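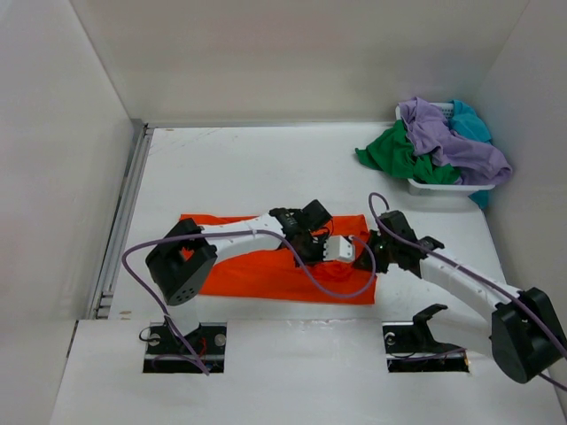
Pairing the Hurna telematics unit with the vehicle

The unit reports location, battery level and fault codes to the fleet portal. It must be paired once with each vehicle before the data service starts. Park outdoors and clear the passenger seat before you begin. A cloth spread out flat, like the orange-red one, will do to lay the trim pieces on. Keep the serial number at hand.

1. Switch the ignition on. Do not start the engine.
2. Plug the unit into the diagnostic port. The status light blinks amber.
3. In the Metel app, select Add Vehicle and enter the serial number.
4. Wait until the light turns solid green. This can take up to 200 seconds.

Note: If the app shows code 94, the unit has no network signal. Move the vehicle and repeat step 4. 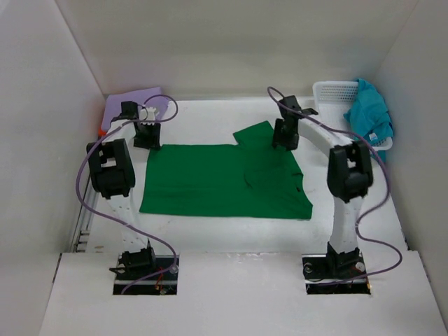
Green shirt laid flat between two arms.

5. Select Gaete as the service region and tap Confirm.
6. Switch the ignition off and wait 9 seconds before you refit the trim.

Caution: Do not unplug the unit during a software update. If code 635 stays on the screen after a restart, contact your Bavetti dealer.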